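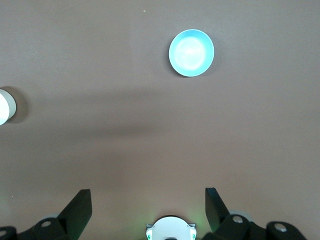
The small blue bowl on our table top, matt taupe finish.

Does a matt table top really need special cleaner?

We bought a table with a smooth matt top from Metel in April and the leaflet says to use only their own care spray, 15 pounds a bottle. I have my doubts. It looks like scented water to me. The top is a dull brown with no grain to speak of, and I can't always tell whether I'm looking at a mark or a shadow. We eat breakfast at it, mostly cereal, so it's milk drips and the odd ring from a bowl. Has anyone used plain washing-up liquid for any length of time without it going shiny in patches? I'd like to hear from people who have done it, please, not people who have read the leaflet.
Posted by Horkora73

Damp cloth, one drop of washing-up liquid, second cloth to dry. I've had a matt table for years and never bought a spray. Shiny patches come from rubbing hard at one spot, and from those white foam blocks, which are basically fine sandpaper. Keep them well away from it. As for marks and shadows, crouch down and look along the top towards the window. A greasy mark will catch the light and a shadow won't. I'd be wary of anyone who says oil or polish "feeds" the surface – if it's a sealed top there is nothing to feed. Do check that yours is sealed, though. You haven't said what it's made of, and I wouldn't go by colour.
Posted by Sabatier60

we use the spray and its fine. smells nice. never tried anything else so cant compare
Posted by indel_1712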